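We use cookies to remember your list settings. Accept / Manage

Reading time: 2 min

Subject: Re: [gutach-youth] Residential places and the school timetable

On Monday the Gutach desk wrote:

> The draft has 18 players boarding at Worotari from November. Can someone
> confirm that morning court sessions still fit once the school moves its
> first class to 8:00? Our copy shows 2 sessions a day, both before lunch.

They do not fit. The draft was built on the old timetable. With an 8:00 start, the first session has to go to late afternoon, and the gym is booked by Jelletti until 5:30 every day except Friday.

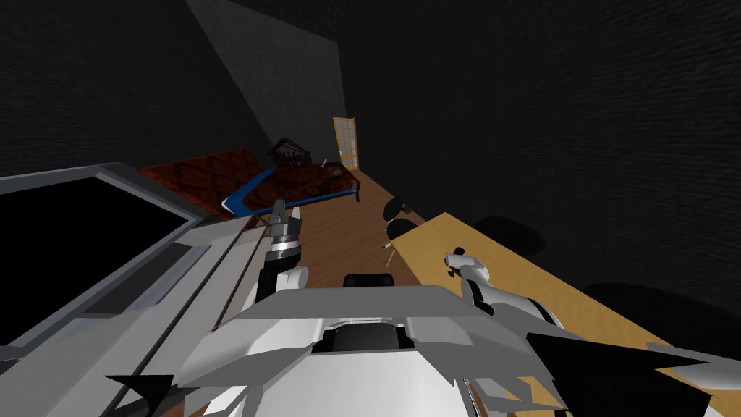 I reran the schedule with individual shooting work at 5:45 and team practice at 6:30. Study hall then starts at 8:15 in the evening. Weekly court time per player drops to 87 percent of the draft figure, still above the minimum in the league's youth rules.

Open points:

- Hajji runs the bus. The last return trip is currently too early and has to move by almost 2 hours.
- Under-15s should not do both evening blocks on a game week. Please mark them separately in the roster file.

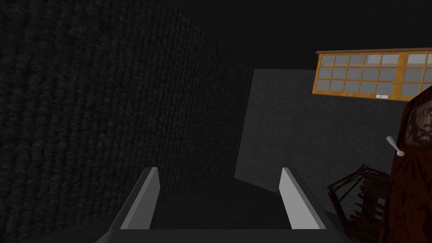 The strength sessions are unchanged. If Jelletti gives up its Wednesday slot, I would move team practice forward that day and leave the other days alone.

Corrections to the roster file by Thursday noon, please, in the shared copy and not as attachments.

Worotari scheduling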